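Saseo Surface Film: Frequently Asked Questions

What surfaces can the film be applied to?
Saseo film bonds to sealed wood, melamine, powder-coated metal and glass. It does not bond to raw concrete, oiled wood or silicone-treated panels. Painted surfaces must cure for 30 days before application.

How do I prepare the surface?
Remove grease with isopropyl alcohol and a lint-free cloth. Fill chips and screw holes, sand flush, and vacuum the dust. Any particle left under the film will show through, particularly on the gloss patterns.

Which patterns are available?
The Medthorpe range covers marble patterns in white, gray and green. The Charpentier range covers wood grains. Solid colors are sold under the Draner name and use the same adhesive.

White marble patterns with gray veining do not repeat within a single roll width. Order all rolls for one job together, as the shade can vary slightly between batches. 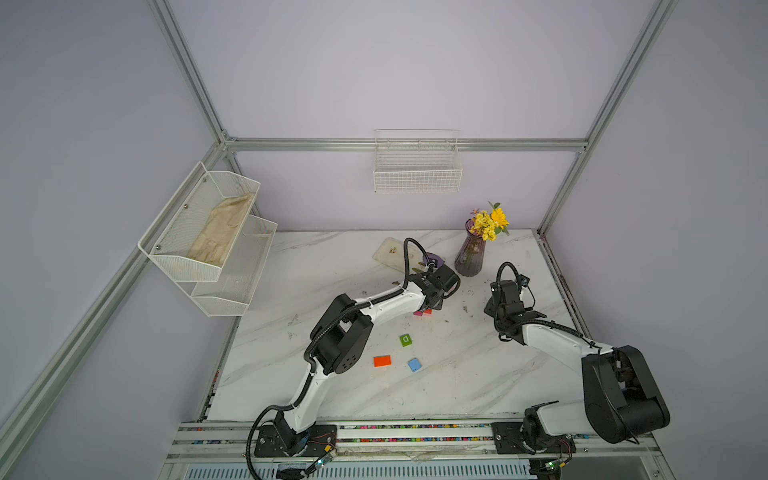 How much overlap do I need at a seam?
Overlap the sheets by 2 inches, match the veining, then cut through both layers with a new blade and remove the waste strips. Do not stretch the film to close a gap.

Is the film heat resistant?
It tolerates brief contact with warm dishes. Use a trivet for cookware taken from a stove or oven.

How do I clean it?
Use mild dish soap and water. Abrasive pads, acetone and chlorine bleach will dull the finish.

Can it be removed?
Yes. Warm one corner with a hair dryer and pull back slowly at a low angle. Adhesive residue comes off with citrus cleaner.

How do I order a sample?
Samples are listed under part number 679. Each pack contains one sheet from every range. Limit 2 packs per address.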